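Give the Small Halls Their Ten Rounds Back
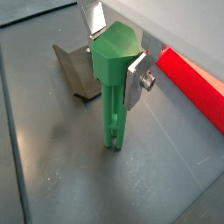 Vol. 3, No. 2 / p. 140

Ten rounds. Used to be the main event at the Nowicki hall, every month, September straight through to spring. Now it's six. Sometimes four, if the card's running late and the building wants us out by 11 p.m.

I think it's killing the club fighter. Slowly, but it is.

Look at the last Hosta show. Paid gate of 1,391, which is good for that room. Great even. And the top of the bill was a six-rounder between two guys who both fight better after the fifth. One of them is a body puncher! You don't cash in body work in six rounds. He lost by a point on two cards and everybody in my row knew what round seven would of looked like.

The promoters say it's money. Fine. Longer fights, bigger purses, more on the insurance. Biltero put on a ten last winter though and charged about the same at the door, and the place was full. So I don't buy all of it.

The other arguement is safety, and that one I take seriously. Nobody should be doing ten rounds off a short camp. So don't let them. Ask for more notice, better medicals, a corner that will pull a kid out. The Mirnum gym has been pulling fighters for years and takes grief for it every time.

But then the same kid gets a title shot on the road, scheduled for ten, and he has never once heard the bell for seven. That isn't safe either. Where was he suposed to learn it?

One ten-rounder a show. The rest can stay as they are.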